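Desk Tidying by Robot: Tips After 41 Days with the Bronelero Kit

The Bronelero is a tabletop tidying service you rent by the month. Two arms, a lot of cable, and a promise that your pens will find their way home.

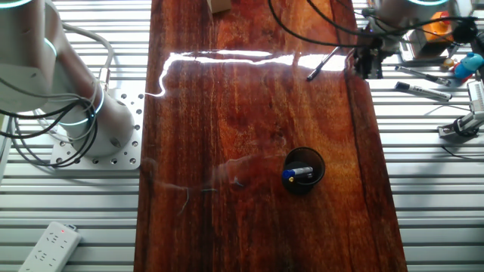

Rental is 676 dollars a month from the Zillville depot, plus a 14 dollar delivery charge that I resented more than the other 676. For that money I could replace every pen I own, weekly, and have them gift wrapped. Still, I have learned a few things.

Pick a heavy cup with a wide mouth. Tall narrow ones go over at the first nudge, and then you have a cup to tidy as well.

Skip the furniture polish the night before. A high shine under a ceiling light confuses the Barasa software, which once spent most of a morning trying to pick up a reflection. Pull the blind or turn off the overhead lamp. If you must polish, buff it well – smears are no better.

Start with markers. Fat barrels are easy. Slim metal pens roll, and the manual's advice on rolling is a single page that says to avoid it.

Tie the cables back before you switch on. The Dradel clips that come in the box are fine for thin cords and useless for the thick bundle. Garden ties work.

Do one cup at a time. The app will let you queue 700 items, as if anyone with 700 pens would be helped by this.

Wipe the table with a barely damp cloth, then a dry one. Lint gets picked up by everything except the robot.

Would I rent it again? In November, maybe, when the kids' art projects take over the house. It is slower than I am, but it doesn't stop to read old birthday cards. Ask for the long power cord when you book. The short one is very short.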